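## Soft plastics are back at the Lornville drop-off!

We've waited since July for this one, and it finally came through: the Lornville recycling center is taking soft plastics again, starting Tuesday, January 13, 2026. Bread bags, snack packets, bubble wrap, the film off a case of drinks, all of it can go in the tall bins by the Gurbridge Road gate.

Last year's trial brought in 2585 pounds from just 74 households, and I still can't get over that number. (Our own kitchen was responsible for an embarrassing share of it. We eat a lot of crackers.) The center has a new hauler, Cilulel, and pickups will be every five days, so the bins shouldn't overflow the way they did before.

A few things to know before you load up the car. Shake out the crumbs and let anything damp dry overnight. Peel off paper labels if they come away easily, and don't fret if they won't. Please don't tie everything up in a knotted trash bag, though, as the sorters have to cut each one open. Crinkly packets with lots of printing on them are fine too, so keep those coming.

If you can't get to the gate, the Urquijo bakery has a collection box just inside the door, and you can pick up a cinnamon roll while you're at it. Bus 51 stops right across the street!
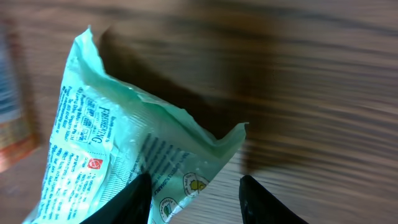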